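Posted April 14, 2018 by the course tutor
Print this page | E-mail this page

Kitchen Materials, Week 6: Marble and why it stains

Last week we got as far as heat and pressure turning limestone into marble, and I promised we'd come back to colour, my favourite part! Pure marble is nearly all calcite and would be plain white. The veins are the impurities — iron gives you rust, tan and yellow, clay tends towards grey, and graphite can go nearly black. When you look at a slab you are looking at dirt that got squeezed and folded along with everything else, and I still find that wonderful.

Now, stains. Two separate things get muddled together here, so please keep them apart in your write-ups.

Etching is chemical. Lemon juice, vinegar, wine or tomato will react with the calcite and leave a dull patch. No amount of wiping brings the shine back, and a sealer won't stop it either. The slab has to be polished again.

Staining is something soaking in. Oil is the usual culprit, then coffee and turmeric. A poultice (baking soda and water, left overnight under cling film) will often draw it out, though you may need a second go.

For the practical, each pair gets one offcut of Plodberg white and one of Huang grey. Put a drop of lemon juice on the left half and a drop of olive oil on the right, wait 14 minutes, wipe, and tilt the piece under the lamp. Try it again on the sealed offcuts — the difference with the oil is lovely to see.

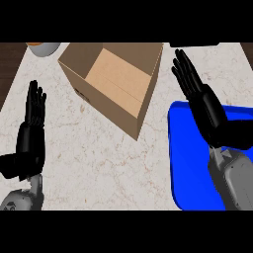
Write-ups are due in May. Bring your offcuts back next week too, as we'll be using the same ones for the scratch test with the copper coin and the steel nail.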